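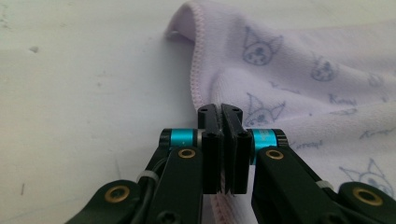
수건 접기 메모, 8월, 오후. 오늘은 Livum 선반에 넣을 수건의 접는 방법을 다시 정했다. 지난번 방법은 세 번 접은 뒤에 가장자리가 밖으로 나와서 선반에서 자꾸 걸렸다. 그래서 먼저 가장자리를 잡고 들어서, 박음질한 분홍색 단이 똑바로 되는지 보고 나서 접기로 했다. 고양이 귀 모양 그림이 있는 면은 바깥쪽으로 한다. 선반 칸의 폭은 30 cm이니까 접은 폭은 그것보다 2 cm 작게 한다.
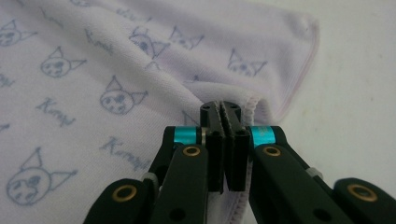 **Pendo Makori** / 작업실 정리 담당

극세사는 면보다 잘 미끄러지지 않아서 손바닥으로 한 번에 밀면 주름이 생긴다. 가운데에서 바깥으로 천천히 미는 것이 더 좋다고 생각한다. 고양이 얼굴이 주름 때문에 휘어 보이면 그 자리를 다시 편다. 무늬를 기준으로 하면 자가 없어도 편하다. 단은 세게 당기지 말 것. 전에 Till이 당겨서 실이 한 줄 풀렸다.

아직 모르는 것: 세탁한 후에 폭이 얼마나 줄어드는지. Jolene에게 물어보고 여기에 적겠다. 재고표에는 약 196장이라고 되어 있는데 지난달 숫자인 것 같다.

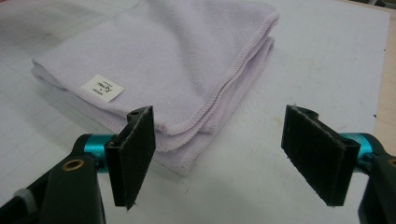 *접은 상태. 단이 겹친 쪽과 흰 라벨.*

라벨이 안쪽으로 들어가면 다시 접는다. 선반 안쪽부터 넣고, Anel 상자는 아직 쓰지 않는다.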